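Chege Home Forum > Kitchen and Dining > Stainless plates for everyday use?

Started 23 September 2020

marlow_ph
We're down to a handful of ceramic dinner plates after years of chips and two moves. I'm thinking of going to stainless for weekdays. Two kids, one dishwasher, not much cabinet space. Has anyone done this long term? Mainly worried about noise and scratches. The set I'm looking at is the Trilledon, 929 grams for the four plates, which seems light to me.

gretchbee
We did it four years ago. Noise is real for the first week and then you stop hearing it. Scratches show up right away and after a while the whole surface goes an even dull gray. If you want them to stay shiny, don't buy them.

The real problem is heat. Put hot rice on one and the rim gets hot too. My youngest picks hers up with a dish towel.

tallpaul_k
Can't microwave them. That was the end of it for us. My wife reheats lunch every day and we ended up dirtying a second dish each time. Gave them to my brother for camping.

gretchbee
You reheat in a bowl and eat out of the bowl. I don't see the second dish.

tallpaul_k
You do if it's a pork chop.

Narendra Chauhan
I grew up eating off steel and still do. A few points.

Weight matters more than brand. Thin plates warp and rock on the table, and the thin ones are the noisy ones. Four plates at 929 grams is a little over 230 each, fine for a small plate and light for a dinner plate. Check the diameter before you order.

Get the ones with some depth. A completely flat steel plate is no good for anything with sauce. Ours are shallow but there is enough of a lip to push food against.

We never moved the cups over. Tea in a steel cup burns your lip, so it's ceramic mugs for hot drinks and plastic for the small bowls. Nothing matches and it doesn't matter.

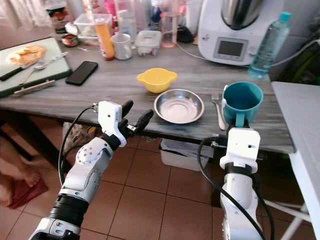

RE: Stainless plates – washing and water spots

marlow_ph
Thanks, useful. The Trilledon listing says 9 inches, so I guess that's on the small side. What about washing? We have hard water and everything comes out of the machine spotted.

oldmillroad
Hard water here too. Steel shows spots worse than anything else you own. Rinse aid helps some. What worked for me was opening the door as soon as the cycle ends and wiping the plates with a dry cloth, two minutes of work. White vinegar takes off whatever builds up.

Don't let salty food sit on them overnight. I got tiny pits in a Zenddale plate from leaving olives on it, and that was not a cheap plate.

Narendra Chauhan
Agree on the salt. Also don't use steel wool. A nylon pad and dish soap is enough. For stuck egg, soak it ten minutes.

tallpaul_k
This sounds like more work than ceramic. Ceramic goes in, comes out, goes on the shelf. I have had the same Skondov plates since I got married and I've lost one.

gretchbee
You don't have a six-year-old setting the table.

tallpaul_k
I had three of them. They learned to use two hands.

oldmillroad
Ours learned too, but we still went through a set and a half first. I don't think there's a right answer on this one. It depends on how hard your floor is. We have tile and everything that falls on it breaks. My sister has vinyl and her plates bounce.

marlow_ph
Tile here.

oldmillroad
Then get the steel.

fern_and_co
One thing I don't see mentioned is forks. Some people can't stand a steel fork on a steel plate. My husband is one of them and he eats off the old stoneware by himself. Try it in the store if they'll let you, or buy one plate first.

gretchbee
Good point. It's worse with a knife. We cut the kids' meat on a board before it goes on the plate.

Narendra Chauhan
I never noticed it, but I'm used to it. Buying one first is sensible. They stack very close, so if you end up with eight they take the space of three ceramic ones. That alone might settle it with your cabinets.

marlow_ph
OK, I'm going to order a single heavier one at 10 or 11 inches and see if the family revolts. Keeping the ceramic for anything that goes in the microwave. Will report back by December.

tallpaul_k
Keep the receipt.

Thread views: 700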